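I'd been promising myself the Firnton ridge since spring, and in August I finally ran out of excuses. Two days, one night in a tent, a pack that weighed more than I'd hoped. My knees have only just forgiven me.

The plan was to leave the car at Millier, walk up through the woods to the tarn at Aebischer, sleep there, and then go over the top and down the far side to catch the bus back. On paper it's lovely. On paper the contour lines don't look all that close together either! I've got to stop planning routes in the evening with a glass of wine next to me.

I set off at half past six in the morning and had the woods to myself for the first couple of hours. It had rained overnight and everything smelled of pine and mud. The path climbs straight away, no warm-up at all, and by the second stile I'd taken off my jacket, my jumper and my hat and was wondering what else could decently go. Then you come out above the trees and there's a bench, and I sat on it for far too long eating the flapjack that was meant to be for the afternoon.

The stretch after the bench is the bit I'd worry about in bad weather. It's a long traverse with a stream crossing halfway, and the stepping stones were just under the water. I dithered. I walked up and down the bank looking for somewhere better (there wasn't anywhere better), then took my boots off and waded it, squealing the whole way. I met two lads on the other side who had clearly heard all of it and were very polite.

I got to the tarn by mid-afternoon and pitched on the flat grass at the north end. Supper was couscous with a tin of mackerel, which tastes like a feast at that height and like a mistake anywhere else. I read a few pages, watched the light go orange on the crags, and was asleep before nine.

Day two was the big one. The summit of Brustus is 3,628 feet and the last 171 of them are more or less a staircase of loose rock. I'd gone up there once before, years ago, in thick mist, and remembered it as quite easy. It isn't quite easy. It's hands-and-knees in places, with a pack that wants to go down while you want to go up, and the wind had got going by then as well — the forecast said gusts of up to 40 miles an hour and I can believe it. I held on to my hat, then gave up and stuffed it down my front.

But oh, the top! I could see all the way down to the coast, and the ridge running off to the south with cloud spilling over it like milk boiling over. I found a spot behind the cairn out of the wind, got the stove going and had the best cup of tea of my life. I stayed until my fingers went numb. 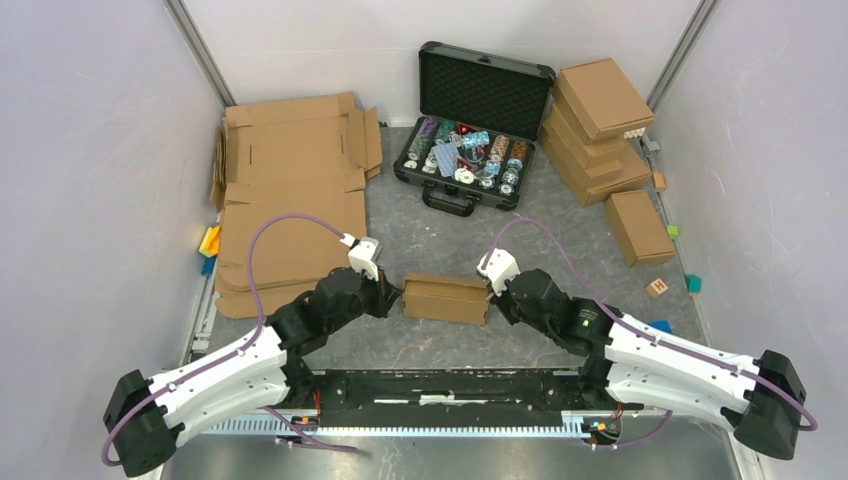
Katalin Kovács told me over the phone that evening that I'd gone up the wrong side, and that if I'd kept left at the sheepfold I could have had a grassy path nearly all the way and saved myself the scrambling. I've since looked at the map again and she's right, it's marked plain as day. I must have walked straight past the turning with my head down, thinking about tea.

The way down was long and hot and I don't remember a lot of it. My left heel had started to rub at the tarn and I'd ignored it, as I always do, so I had a blister the size of a coin by the time I reached the lane. Tape it early. I tell everyone else this. I've got a whole roll of the stuff and it sat at the bottom of my pack under the spare socks.

I missed the bus by a few minutes, so I sat on the wall with my boots off and finished the last of the cheese. The next one came an hour later and I fell asleep on it and very nearly woke up in the wrong town.

I'm already looking at going back in the autumn, by the grassy path this time, and with a lighter tent if I can find one second-hand. If anyone knows whether those stepping stones are any drier by then, leave me a comment.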